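Hand demos or remote control for bin picking? (parcels in plastic wrap)

cratewright
Hello everyone, and thanks in advance for reading, I know I go on a bit! We're a small shop setting up a Clavero arm to pick wrapped parcels out of a deep crate and turn them label up. I have to decide by July how we teach it. One way is remote control, where you drive the arm through the whole job with the Loseo handsets. The other is to do the job with our own hands while a head camera records, and train from that. I tried the handsets for an afternoon and managed 16 decent picks, and my shoulders were not happy about it. By hand I can do that many before my coffee cools. What would you do?

oldgantry
Remote control, every time. The arm has two fingers and you have ten. When you show it a job by hand you do all sorts of little things without noticing, and the arm can't copy half of them. I'd take 30 good driven runs over 2,000 clips of somebody's lovely quick hands.

pim_tolliver
I have to disagree with my friend oldgantry (we've had this one before, haven't we!). We did ours by hand first, sitting down with the crate in front of us. These are from that work: 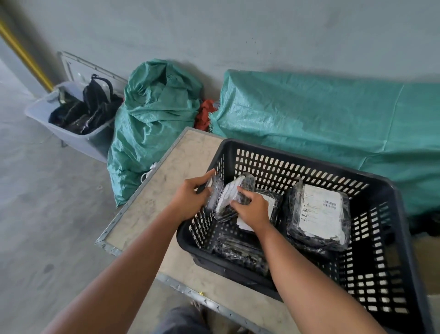
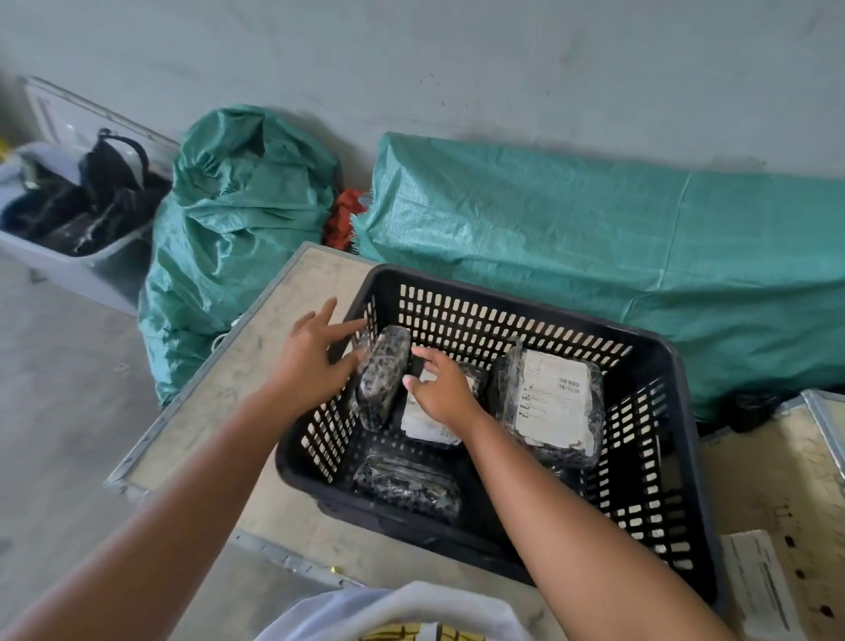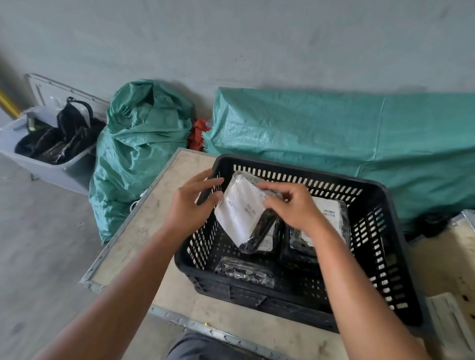
What we got out of it was variety. Crinkly film is awful stuff, it shines and it hides edges, and you want the model to meet it leaning, lying flat, half under its neighbor, every which way. You will never have the patience to drive all of that with a handset. We trained on the hand clips and then added a much smaller set of driven runs on top, so the arm could learn its own way of gripping.

oldgantry
So you did need the driven runs!

pim_tolliver
Ha, yes, I never said I didn't. I said I'd do the hands first.

slowfeed
Could I put in a word for keeping your hands slow and dull? When I record for our Oda cell I use a thumb and one finger as much as I can bear to, and I stop for a moment before each grab. It feels very silly for the first hour, but the clips are far easier to cut up later. Two-handed lifts are trouble if you only have one arm, so cratewright, how many arms do you have?

cratewright
Just the one, I'm afraid. So no two-handed lifts for me, I suppose?

slowfeed
I'd leave them out, or keep them in a separate folder for the day you buy a second arm. The Clisstead notes on one-armed picking are worth an evening if you can find them.

cratewright
Thank you all, this is so kind. I'll start with slow, one-handed clips and then grit my teeth and drive the 30. oldgantry, I'll let you know how my shoulders get on.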